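Step 3: Label the two-hand holding segments

In the earlier steps you exported the recordings and removed the broken ones. Now we mark in each episode the part where both hands hold the object. Our set has 2,036 episodes, and this step took us the most time, so please read the whole page before you begin.

Open the episode in the Furley viewer and go to the first contact. Set the tag "both_hold" at the first frame where the two hands touch the bottle and it has no more contact with the mat. If one hand is still only near the bottle, move forward. Do not trust the finger current alone – it also rises when the fingers press against each other.
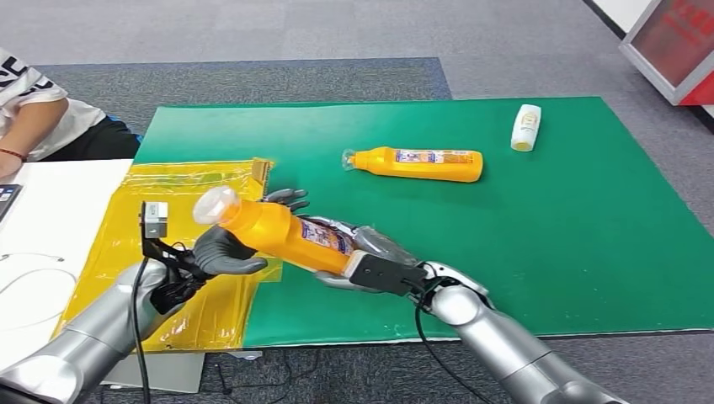
Figure 3. A frame with the tag "both_hold": one hand at the neck end, the other at the bottom end.

For each segment you write also which hand is at the cap side. We use "L" or "R" as seen from the robot. In Figure 3 the value is L. The other bottles on the mat get no tag, even when they are of the same type as the held one.

The segment ends when one hand opens. Segments shorter than 40 frames we throw away, as the policy learned from them to let go too early. After this filter the success rate on the handover task in Fustville went up to 67 percent.

Every episode should be labeled by 2 persons. When they disagree by more than a few frames, Tsutomu Murakami looks at the episode again and decides. Please write a short comment for him – "label hidden by thumb" is already enough.

Save the file in the same folder as the episode and continue with Step 4, training with Soranum.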